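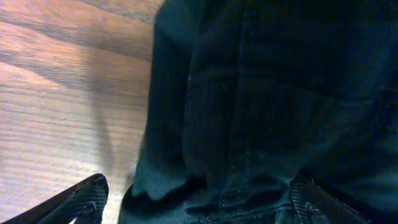 Folding cell, Monday check - with my comments

I do this one before the Pundness cell gets its first pair of jeans of the day. It's a short list but I'm slow, so allow 13 minutes and a cup of tea.

1. Emergency stop. Press it, twist it out, reset. OK. The button's getting stiff again and I'd like a spare in the drawer!

2. Finger pads. OK. I go over the grip pattern with a dry toothbrush (denim fluff gets right down into it) and then run my thumb across to feel for smooth patches. Left one's a touch more worn than the right, but it'll do until the next change. We swap them every 2000 folds and we're at almost that now, so I've put a set from Brasteo on the order.

3. Finger screws. OK. Nipped up by hand with the short key, no more than that - I've stripped one before and I was picking bits out all afternoon.

4. Wrist camera. Lens wiped, picture sharp enough. The bright side of the table still washes out a bit when dark denim's next to it. I've turned the exposure down 2 notches and left a note for whoever's on next.

5. Hem pinch. Run it at slow speed and watch that the fingers close on cloth and don't scrape the wood. Comment: thick hems want the wider opening, so pick the Nistor setting for jeans. The ordinary trouser one is too tight for them.

6. Table top and wall. Needs attention. Wipe the wood down and pick off any specks, then do the wall behind.
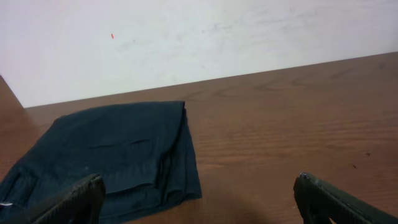 Item 6: folded garment on the table, scuffs on the wall behind, two small dark specks on the wood to the right.

I'd like the wall wiped and then looked at again on the next check, so we know whether the marks are old or new. If they're new, go back over the reach limits before anything else.

7. Cable at the wrist. OK. Turn the last joint both ways by hand and look for pinching. I've put 6 fresh ties on it, tails trimmed.

8. Log. Filled in on the Eseo sheet, item 6 left open. Please don't close it for me, I'll do it once the wall's been done.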